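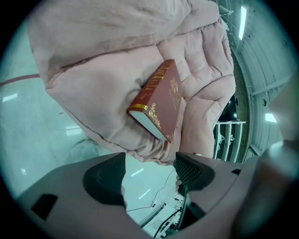
Le petit livre rouge à dorures, calé dans le rose matelassé.

Compte rendu de la réunion de l'atelier Pludach, 8 juin 2020

Présents : Salma El Idrissi, Þórarinn Egilsson, moi à la plume (encore !). Gaber excusé, il a envoyé ses remarques par mail.

1. Le coussin-moufle rose
On a commencé par lui, forcément. J'adore ces gros lobes rebondis, un peu comme des doigts, et Salma aussi. Þórarinn le trouve trop large pour l'étagère de Pirenstead – on a discuté un bon moment et on le garde tel quel. Les surpiqûres ne bougent plus. Par contre, un seul rose pour la première série, je n'ai pas réussi à placer mon vert.

2. Les livres
Salma voudrait présenter chaque coussin avec un petit relié ancien, couverture rouge et fers dorés, niché entre les plis. Adopté ! Je me charge de faire le tour des bouquinistes. Þórarinn demande qu'on évite les volumes au dos fragile, j'ai noté.

3. Sous
Le devis de Grikska pour le tissu et le garnissage est à 1 508 euros, livraison comprise. Il nous reste roughly 4 000 euros en caisse, donc ça passe. On met 570 euros de côté pour le stand de décembre, Salma appelle pour la réservation.

4. Divers
Les étiquettes cousues : Gaber préfère le lin, moi le coton, on tranchera avec les échantillons sous les yeux. Penser à rendre la clé du local.

Prochaine réunion à fixer par mail.

Imprimer | Envoyer par e-mail

À lire aussi
Compte rendu précédent : choix du garnissage
Préparer le stand de décembre
Pirenstead, le plan des étagères

Ce site utilise des cookies. En poursuivant, vous acceptez leur utilisation.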